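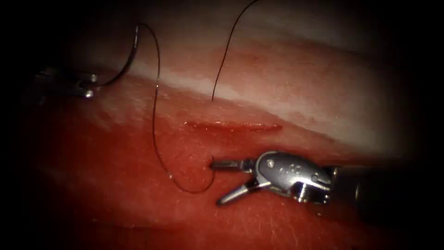 家里的刀,还是磨快一点吧

最后更新:八月

我去别人家做客有个毛病,爱进厨房帮忙。帮忙是真心的,可一拿起人家的刀,我的心就凉了半截。番茄放在案板上,刀压下去,皮不破,整个番茄先扁了,汁从旁边冒出来。主人在旁边笑着说:"这刀是有点钝,你来回锯一锯就好。"

来回锯一锯!锯番茄!

我认识的人里,愿意花一下午挑咖啡豆的有,愿意为了一口锅跟家里人冷战的也有,但说到磨刀,大家都是一副"哎呀改天"的样子。改天改天,一把刀就这么从买回来那天一路钝到搬家。所以今天我想认真啰嗦一回,讲讲为什么我觉得一个家可以没有烤箱、没有空气炸锅、没有那一抽屉的模具,但应该有一把快刀,而且要有一个人会把它磨快。

先说大家最常拿来挡我的那句话:"太快了危险,容易切到手。"

这话我妈说过,我婆婆说过,楼下邻居也说过,说的时候表情都很慈祥。可我自己切到手的几回,全是钝刀干的。你想想那个动作就明白了,刀不快,你就得使劲,一使劲,刀在洋葱皮上打个滑,带着你全身的力气往旁边跑,旁边是什么呢,是你的左手。快刀用不着那么大劲,刀自己往下走,你只要管住方向。再说了,手里拿着一把知道很快的刀,人会老实很多,不会一边切一边扭头看电视。拿着钝刀的时候我就敢看,还敢跟着唱。

当然我不是说快刀就切不到手(切到了也真是疼,口子还挺利落的)。小孩够得着的地方不要放,洗碗池的泡沫里不要泡,刀掉了不要伸手去接,脚赶紧躲开。这几条跟快不快没关系,钝刀掉脚上也够你受的。

再说味道。这个我以前不信,觉得是讲究人编出来吓唬我们的。后来有一年冬天我在 Hirkthorpe 住了一阵,租的房子厨房很小,窗户对着一堵墙,抽屉里只有一把房东留下的刀,木柄都开裂了。我拿它切葱花,切出来的葱是一串一串连着的,黏黏糊糊,放一会儿就发蔫出水。我那时候天天煮面,天天吃这种葱,吃得很没意思,还以为是当地的葱不行。

镇上有家卖五金杂货的铺子叫 Ó Conaill,门口摆着水桶和扫帚,里面黑乎乎的,什么都有。我本来进去买灯泡,看见柜台边立着一块"代磨刀剪"的牌子,第二天就用毛巾裹着那把破刀去了。取回来那天晚上,我又切葱,刀下去是"嚓嚓"的,很轻很脆,葱花一粒一粒散开,撒在面上站得住。同一家店买的葱,同样的面,我那天多吃了一碗。

从那以后我就有点走火入魔了。

葱还只是小事。切洋葱不怎么流眼泪了,薄荷叶切完边上不会马上发黑,豆腐的切面是平的,做出来的土豆丝终于不像薯条了。切肉的差别就更大。钝刀切生肉是在推肉,肉在案板上溜来溜去,纤维扯得毛毛糙糙,肥的那层和瘦的那层被拉得各走各的。快刀拉一下就是一道直口子,两边还好好地待在原来的地方。做白切肉、涮肉片的人应该懂我,那种薄厚均匀的片,锅里一烫同时熟,夹起来心情都好。我现在如果看见一盘菜切得乱七八糟,第一个念头已经变成"这家的刀该磨了",不太会去怪做饭的人。

很多人以为自己刀工差,其实是刀差。这件事我觉得挺冤的。我有个朋友一直说自己不会做饭,切个胡萝卜都要站起来用体重压,压得胡萝卜块满厨房飞。有个星期天她来我家,我让她用我的刀,她切了半根停下来,看看刀,又看看我,说:"你们平时都是这么切的?"她三十多年一直以为做饭是体力活。

好了,那肯定有人要问,是不是得买把贵的。

我买过贵的,我有发言权(也有后悔权)。有一阵我迷上看刀具测评,看到半夜,最后花 900 块买了一把 Grusura 的主厨刀,拆箱的时候简直像接新生儿。它刚来的时候确实快,快得我见人就想切点东西给人看。可是再好的钢也经不住天天用,过了一个夏天,它也开始在番茄皮上打滑了。我那时候还不会磨,又舍不得随便送出去给人磨,就一直让它钝着,钝着还舍不得用,搁在刀架上供着。现在想想特别傻,900 块买了一个不能切番茄的摆设。

而我现在用得最多的,是菜市场买的一把没牌子的片刀,便宜得我都不好意思说。它钢软,钝得快,可磨起来也快,几分钟就回来了。我的看法就是,与其一口气买把好刀然后不管它,还不如买把普通的,剩下的钱买块磨刀石。刀架上那种一套好多把的更不用买,我家统共 3 把刀,一把片刀,一把削水果的小刀,一把剁骨头的,那把 Grusura 后来给了我妹妹,条件是她得定期拿回来让我磨。她说这叫分期付款。

磨刀石我用的是 Vokstead 的一块双面石,一面粗一面细,用了 7 年,中间已经磨得有点凹下去了,得找块平的把它再蹭平。磨刀其实没有那么玄。网上讲磨刀的人特别喜欢讲角度,多少度多少度,讲得像发射卫星,把好多人吓跑了。我第一次磨的时候就在厨房里拿着量角器比划,被家里人围观了一晚上。后来发现,手稳比角度准重要得多。你定一个差不多的角度,从头到尾别变,一面磨到另一面能摸出一点点毛边(从刀背往刀刃外的方向轻轻抹,千万别顺着刃摸),再翻过来磨,最后在细的那面轻轻走几下,就能用了。石头要先沾水,磨出来的灰浆别急着冲掉,它也在帮你磨。底下垫块湿抹布,不然石头会跑。

第一次磨不好很正常。我第一次磨完比磨之前还钝,真的,气得把石头塞到柜子最里面,跟旧电饭锅放在一起,过了好久才又拿出来。第二次好一点,第三次能切纸了,我把家里的广告单全切了一遍,切得地上都是纸条,自己扫了半天。

实在不想学,也别不好意思,找人磨嘛。我小时候巷子里还有人扛着长凳吆喝磨剪子,现在听不太到了,但菜市场里卖肉卖鱼的摊子旁边常常有人会磨,有的五金店也收,问一声就行。就是不要用那种拉一拉的小磨刀器拉得太狠,我不反对它,应急挺好,可我见过有人拿它天天拉,把刃口拉得一坑一坑的,对着光看像锯条。还有拿盘子底、碗底蹭两下的老办法,我奶奶就这么干,蹭完确实能顶一阵,切完一顿饭够了。我现在在外面租民宿也这么干,蹭的时候要小心,民宿的碗不是你的。

说到碗,顺便抱怨一下案板。玻璃案板到底是给谁设计的?好看是好看,好擦也是好擦,可刀刃落在玻璃上那个声音,我听一次牙酸一次。好不容易磨好的刀,在上面剁两顿饭就白磨了。瓷盘子里切牛排也是一个道理。还有洗碗机,刀放进去跟叉子勺子叮叮当当撞一个多小时,出来能快才怪。我家规矩很简单,刀用完当场洗,当场擦干,插回去。这个规矩家里别人不怎么遵守,我每次在水池里捞出刀来都要念叨,念叨了好几年,收效嘛,有一点点。

也有人跟我说,现在谁还天天切菜啊,超市里什么都有切好的,土豆丝有,肉丝有,连蒜末都有一小盒一小盒的。我不跟他们争,下班累得不行的时候我也买。但切好的洋葱放到第二天,那股味道你们闻过吧?整个冰箱都是。而且我算过自己买净菜最凶的那个月,光是多花的钱就有 300 块,够买好石头了。更要紧的是我喜欢切菜。一天里面大部分事情我都说不清做完了没有,邮件回了还会再来,会开了还要再开,可一根黄瓜切完了就是切完了,整整齐齐码在那里。刀要是快,这十几分钟是享受,刀要是钝,就是在加班。

我知道有人看到这里会觉得,为一把菜刀写这么多字,至于吗。我觉得至于。我们愿意给手机贴膜,给车打蜡,给耳机买个小套子,天天三顿饭都要用的东西却一用就是好几年不管,坏了都不知道它是坏的。它也不响,也不弹窗提醒你,就是让你每天多费一点劲,多烦一点点,最后你得出结论说自己不爱做饭。

所以要是你今晚正好要切番茄,不妨试一下,刀轻轻搭在皮上,不要往下压,只往后拉。皮要是没开,你就知道周末该干什么了。石头提前泡上,抹布垫好,旁边放个旧报纸接水。切完记得把刀擦干。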